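Why Does a Plate Have a Rim?

Plates look as if they were invented in one afternoon by someone who was in a hurry to eat. Draw a circle, make it flat, go to lunch. But try eating peas off a circle that is completely flat and you will soon be under the table, looking for your peas.

The edge of a plate is called the rim. On most plates it is a little higher than the middle, which keeps gravy on your side of the argument. It also gives your thumbs a place to go that isn't mashed potato.

Some plates have rings as well, one inside another, like the ripples in a pond after you drop in a stone (or a sandwich). Rings that are raised make tiny bumps. If you run a fingertip across them, you can feel each one go by. Peas notice them too, and may roll a bit less.

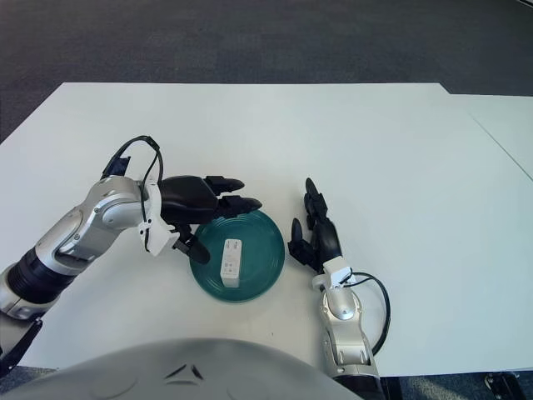
Plates are also very good at holding things that are not food. Keys end up on them. So do coins, batteries, small gadgets and the one puzzle piece that belongs to no puzzle you own. A plate on a big table tells everybody where the little things live, and grown-ups who say "plates are for dinner" usually have one by the front door with 22 paper clips on it.

Why are so many plates round? A round plate has no corners to chip, and no corners to poke you when you carry it. You can't put it down the wrong way around, either. A square plate can look crooked. A round one can't, however carelessly you set the table.

Try this at home

You need a plate with a rim, a flat tray and one dried pea. Ask before you take the pea.

1. Put the pea in the middle of the plate and tilt the plate slowly. Where does the pea stop?
2. Do the same with the tray.
3. Find the pea.

If you have a plate with raised rings, test that one as well and see whether you have to tilt it further. Write down what happened. Then wash the plate, even if it only held a pea.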